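5/23/19 – Tornitz sim, pen pickup set

Collection target for this batch is 300 kept episodes. Started from the Flenlow scene config with the room layout left alone and only the start pose jittered. Teleop latency felt normal after the restart. Wrist views recorded along with the head view, same clock.

Approach is straight down the long axis of the pen, fingers open, then square up before closing. I am logging the pre-close pose as its own keyframe so the learner gets a clean label for it.
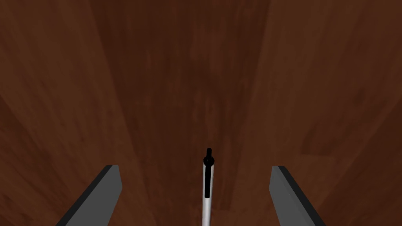 Closing speed stays at the low setting. At the high setting the contact solver kicks thin objects out sideways and the episode is useless. Discarded 14 for that before I changed it. Discards are in their own folder with the reason in the file name – please keep to that format.

Head view needs the full tabletop in it at reset. Changed the neck pitch by 2 degrees and wrote the new value into the config.

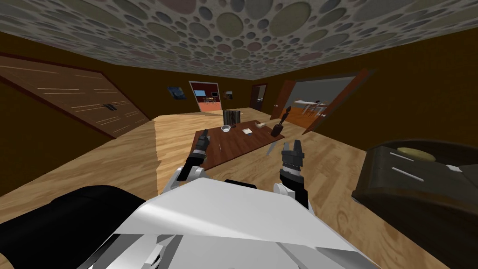

Count at the break was 79 kept. Wall textures are still drawn from the small pool, so I would expect a policy trained on this to lean on the background. Myung has a larger pool but the license note is missing. Also put in a block of free-motion episodes with the gripper empty and nothing to grasp, labeled "no target", so the data is not all successes.

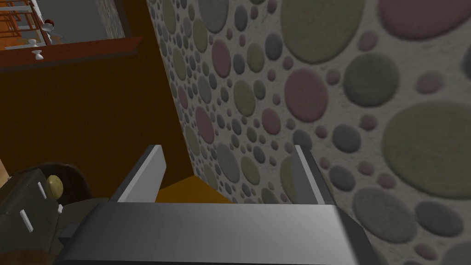 Tae-yang Yeom wants the "no target" block kept out of the main split until the loader can weight it separately, and asks that the seed be written per episode and not per session.

Seed change is done. Split change still open. Next: rerun the replay check on the kept set, then copy to the Wistville drive.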